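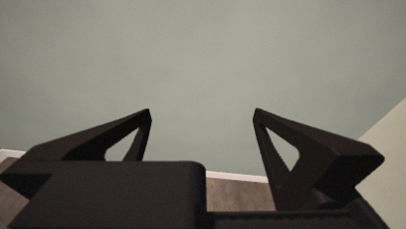 Hekville Wake Table

The Hekville wake table is a funeral custom of the town of Hekville and the farms near it. After a burial, the family of the dead person sets one long table, and each household that attends brings one dish to it. The custom is also called "the long plate" by older speakers, and "the table" in everyday talk.

Origin

The beginning of the custom is not well known. The parish books mention payments for bread and candles after burials, but they do not say where the food was eaten. A common explanation is that mourners from the Oltosus valley had to walk most of the day to reach the cemetery, and could not go home before dark without a meal. Another explanation connects it with the harvest supper, which uses the same benches and almost the same order of seats.

Until the road to Oltosus was paved, the table was held in the house of the family. Later it moved to the parish hall, which has seats for 200 people.

Order of the meal

The meal starts when the bell of the cemetery chapel has stopped. The closest relative sits in the middle of the long side, not at the head, and the chair opposite stays empty until the soup is finished. After that, anybody may sit in it, and it is usual that children do.

The first dish is a barley soup without meat. It is followed by the dishes of the guests, which are placed on the table in the order in which the guests arrived. Sweet food is served last. The best known is zemetti, a flat cake with aniseed and plum jam, cut in strips. In Hekville the zemetti is not baked for weddings, and some bakeries sell it only by order, at least one day before.

There are no speeches during the soup. Stories about the dead person are told with the cake, and funny ones are permitted. A song is sometimes sung at the end, but this is more frequent in Oltosus than in the town.

Costs and catering

The family traditionally pays for the soup, the drinks and the hall. Since the closing of the hall kitchen, many families order the soup from a caterer. The Khan funeral home, the only one in the town, offers the table as a part of its burial service, for groups from 20 to 70 guests. Larger tables are arranged by the family.

With cremation the custom has changed in part. When the ashes are buried some weeks later, the table is usually held on the day of the ceremony, and only coffee and zemetti are given at the burial of the urn.

Related customs

In Oltosus, a smaller meal is repeated on day 29 after the burial, with the relatives only. It has the same soup, but no empty chair.

See also: Funeral meal, Harvest supper, Zemetti (cake)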